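Keep the Old Machine Another Year

Every spring the town office in Tavthorpe puts out a list of equipment it plans to replace. Computers are always on it, and the reason given is always age. I think age is a poor reason to throw out a working machine, and I think most households and small offices make the same mistake. 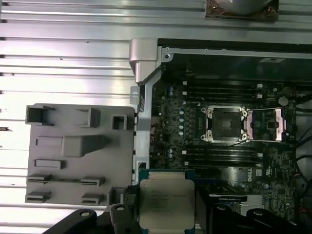
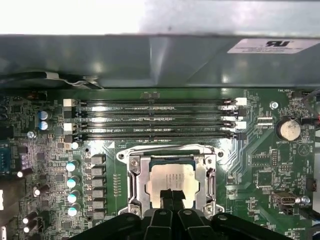
Green motherboards, both times.

A desktop is a box of parts, and the parts do not wear out together. When one gets slow, the usual cause is a full drive or too little memory. Both can be fixed in an afternoon for a small part of the price of a new computer. The case, the power supply and the screen can stay where they are.

I keep the books for a small print shop on Rakholm Street. We have two desktops. Last May a salesman told us both were finished. We paid 52 dollars for used memory instead, and they still run the invoices and the label printer. I don't expect them to last forever. I expect them to last until something breaks that costs too much to fix.

There are fair arguments on the other side. Old machines stop getting security updates, and a computer that handles other people's money should not be left without them. New ones often use less power. If your work is video or large drawings, waiting on a slow computer costs real money.

Most of us do email, spreadsheets and forms. For that work the town should ask two questions before it buys: does the machine still get updates, and has anyone tried a repair? If the answer to the first is yes and the second is no, it should come off the list.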